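September, notebook, fruit basket runs, 4:39 p.m.

Okay, so the hand fault is back, and this time I got it on a good long run instead of the usual two-minute tease. Writing it down before I go home and forget half of it.

Started the Ikden script after lunch with the new grip table loaded. First 29 cycles went fine, really nice even - smooth approach, fingers close, lift, put back, open. Then on the next one the long finger just didn't come in with the other one. No alarm, no red line on the console, nothing! The controller reported "grasp closed" and was perfectly happy to go ahead with the lift. I hit the stop and left everything where it was.

Log says error code 1846 got raised and cleared again in the same tick, so the Erner console never showed it. That bugs me a lot more than the finger does. A stuck finger is a bad afternoon, but a lift on a grip that isn't there means fruit on the floor, or worse if we ever go back to the glass jars.

Things I tried, in the order I tried them:
Power cycled the hand only. Finger homed, ran 4 cycles, stuck again.
Wiggled the cable at the wrist connector with the drive off and watched the readout. No dropouts, nut is tight.
Swapped in the old grip table. Same thing, so I'm letting the new table off the hook for now (sorry, new table).
Dropped the closing speed to 600 on the Plulter driver. Better, but I don't trust it, it could just be luck.

My bet is the tendon on that finger is dragging once the hand warms up. I want to pull the cover and look, but not alone and not at the end of the day.

Until then: no lifts on auto, somebody's hand on the stop, and please don't clear the log on Giáp (that's the bench PC, for anyone new). I still need to copy it off. Also need to find out who latches faults in the driver, if anyone does - I'd always assumed it was on by default.

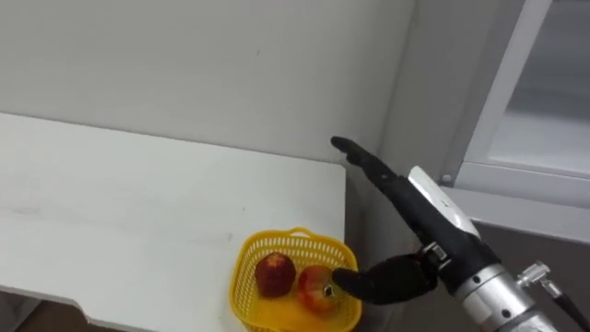 Stuck run: long finger still straight out, short one on the fruit.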